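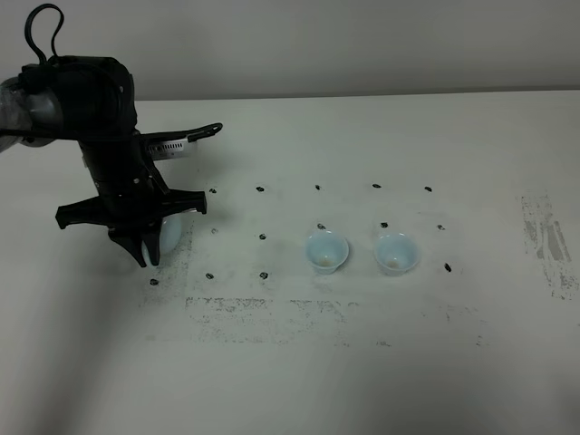
How does the club score a pour in the tea round?

The score is the weight of water in the cup, less a penalty for anything that lands on the table, and the run is void if the pot touches a cup hard enough to move it off its mark.

The above was put to the meeting by a first-year member before the chair had opened it, and the answer was given by three people at once in three versions. The version recorded is the one in the rulebook.

GRALWOOD STUDENT ROBOTICS CLUB
Minutes of the June meeting, Makhubela Room, 6.15 pm

Present: the chair, the secretary (minutes), both team leads, eleven members and the staff adviser, who left at 7 pm and was envied.

1. Minutes of the last meeting
Agreed, after the word "catastrophic" was changed to "damp" under item 4.

2. Matters arising
The key to the tool cupboard has been found in the tool cupboard. The spare has been cut and will live somewhere else. The secretary declined to minute where.

The letter to the department asking for a second bench has had a reply. The reply asks what happened to the first bench. Chair to draft something.

3. Covemero tea round
The perception lead reported that the club now has 3327 recorded runs, of which a fair number are the same mistake made with great consistency. Runs where the operator sneezed, waved or answered the phone are to be taken out before training. It was asked whether this would leave any. It would.

The control lead reported that the arm finds its start position reliably and the approach is much smoother than in spring. Lifting is fair. Tilting is "a matter of opinion". The Vurkon team is understood to be pouring already, though the club's only source for this is the Vurkon team.

Members discussed whether to practise with dry rice. One side held that rice is easy to sweep up. The other side had swept up the rice last time. Water it is, with a tray.
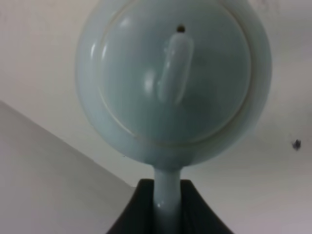
4. Grasping the pot
The longest item, and the only one where voices were raised. The rules say the pot must be lifted and set down without help, and are silent on which part of it may be held. The handle camp argued that handles exist for a reason. The spout camp pointed to the view from the wrist camera, with the gripper closed over the spout and the lid knob and its little vent hole in plain sight above, and said that any grasp which leaves the whole lid visible is worth having when the lid is the part most likely to leave. The handle camp replied that a pot held by the spout is badly placed to pour from the spout. This was felt to be a strong point.

Shine was also raised. The glaze throws back the overhead light in white patches, and the perception lead would like the detector tried with the room lights half down. A member asked if we could use a matt teapot. The rules specify glazed.

Agreed: the spout grasp may be used for moving the pot across the table. A separate grasp is to be worked out for pouring. Both camps claimed victory.

5. Table marks
It was agreed that the dots stay where they are until after the competition. Anyone wanting to tidy the smudges may do so with a dry cloth, keeping clear of the dots, and must re-run the calibration check afterwards. Enthusiasm for tidying fell away at once.

6. Money
The club has £900 left. Requests so far: new finger pads, a second tray, travel to Covemero and a banner. Finger pads and travel approved. Tray approved at the cheapest price available. The banner was put to a vote and lost, with 2 in favour, both of whom had designed it.

7. Any other business
A member asked that cups be washed and put back with the kit after each session. Carried without a vote. Another asked if the kit teapot could be used for making tea. It could not.

Meeting closed at 7.50 pm. Next meeting same room, to begin with item 4 again, at the request of the handle camp.

Actions
Chair: letter about the bench.
Perception lead: clear out bad runs, try lower lights.
Control lead: pouring grasp, with a working version to show next time.
Secretary: order finger pads, find a tray.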